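Prevham students teach two robot arms to share the work

17/04/2025

It has been a busy spring for the after-school robotics club at Prevham High, and if you have walked past the old drafting room lately and wondered why the lights are still on so late, the answer is a pair of robot arms and a great deal of patience.

The club has been working since February on what it calls the Drimdale project (the name comes from the street where two of the founding members grew up, and it stuck). The idea is easy enough to explain at the dinner table. Two arms sit across from one another, and the students want them to handle small parts between them, picking up, passing over and setting down, with no human hand reaching in to help. Doing it well is another matter, as anyone who has ever tried to thread a needle in mittens will understand!

Club adviser Kagiso Coetzee, who also teaches physics, says the students chose small parts on purpose, even though she gently suggested starting with something the size of a tennis ball.

"They wanted it to be hard," she told us, laughing. "I said fine, but you're the ones who'll be here until six. And they have been, bless them, and so have I."

Two arms at work on the green cloth, with a blue gear in the first picture and a pale blue piece held in a gripper in the second.

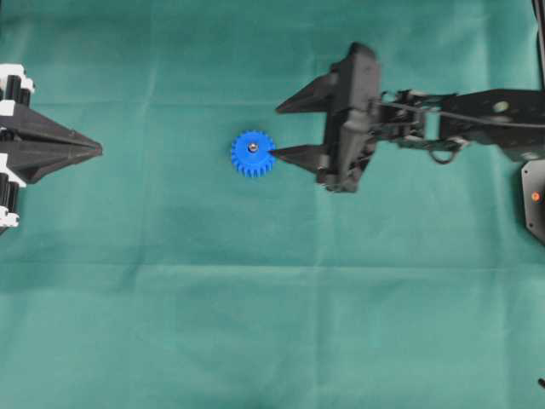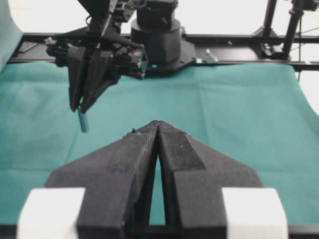 The club now has 8 members, from freshmen on up to seniors, and they take turns at every job, so the same student who is steering an arm one afternoon may be writing up the notes the next. Those notes have grown into quite a stack. By the last meeting before spring break the students had logged 228 practice runs, each one with a line or two on what went right and what they would like to try differently. Some of the comments are very funny, and a few of them rhyme.

Money has been a happy story too. The bake sale and the spaghetti supper together brought in $3395, a good bit more than the club had hoped for, and it is going toward spare parts, a second laptop and the bus to Reston, where the students will show the project at a regional meet in May. About 200 people are expected to come through the hall that day, and the younger members are already practicing what they will say to them.

Coetzee would like to thank the families who sent in suppers on the long evenings, and especially the Uchida family, whose dumplings seem to have become something of a legend in the drafting room.

Anyone who would like to see the arms before the Reston trip is welcome to stop by after school. New members can sign up at the main office, and no experience is needed.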